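Workspace > Desks > Cleaning

Desks Floors Storage Small Rooms Ask Me

How I Clean Up a White Desk (and the Tile Around It)

I love a white desk and I will defend it to anyone, but it shows everything. Every pencil rub, every cup, every spot where a sleeve has been going back and forth since May. I've had mine long enough to get a routine down, and it takes me less time than a cup of tea, so let me walk you through it.

What you need: two soft cloths, a bowl of warm water, a drop of dish soap, baking soda, and a melamine sponge if you have one. I bought a box of 300 sponges from Gardale once, which was a ridiculous thing to do (I'm still working through them!).

Step 1. Clear the top. Drinks too! I'm bad about this one, because I like to have a bottle of tea close by while I work, but it's so easy to drag a wet cloth into one and send it over the edge. If yours has to stay up there, slide it to the far corner with the cap on tight.

Step 2. Look at the surface from a low angle, with the light coming across it. Straight down you'll miss half of the smudges. Do the same with the floor while you're at it — wood-look tile hides scuffs very well until you get down near it.

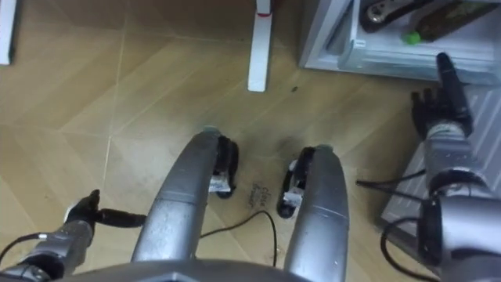
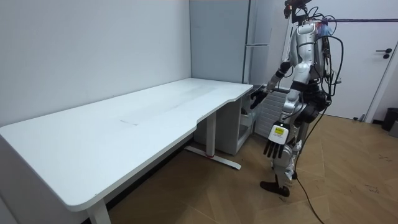
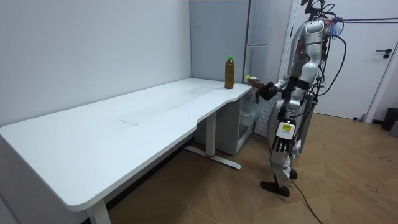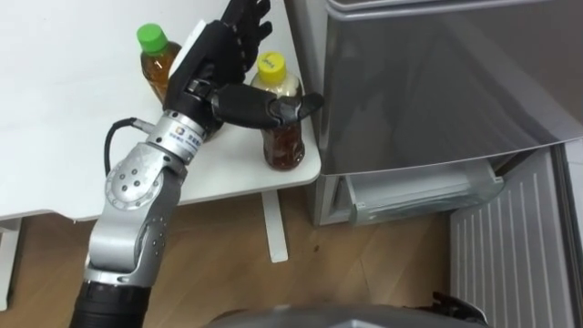

The white desk from three sides of the job, with the tan tile floor in the first picture.

Step 3. Wipe the whole top with soapy water, back to front, in long overlapping strokes. If your desk has a curved cutout along the front, run the cloth around the inside of the curve separately. Skin oil builds up there from your forearms and you can feel it before you can see it.

Step 4. Go back for the gray marks. Make a paste with a little baking soda and water, rub lightly with a fingertip under the cloth, and give it a minute. Try the melamine sponge only if the paste fails, and go easy — it's a very fine abrasive and will dull a glossy top.

Step 5. Rinse cloth, then dry cloth. Don't skip the drying or you'll get streaks.

Step 6. Legs and feet. Flat foot bars collect a line of dust right where they meet the floor, and a barely damp cloth gets it in one pass.

Step 7. Now the tile. Sweep first, then mop with plain water. For handwriting or marker on the tile itself, dab on rubbing alcohol and wipe toward the middle of the mark. Grout takes an old toothbrush.

I do all this on a Tuesday evening and the drawers underneath whenever I feel like it.

Comments

deskdweller: The low angle thing!! I had no idea how bad mine was.

tilefan1990: Does the alcohol hurt the grout?

Reply: Mine's been fine, but try a hidden spot first.

Saithong: Baking soda got a pen mark off my old Skurmont desk, thank you.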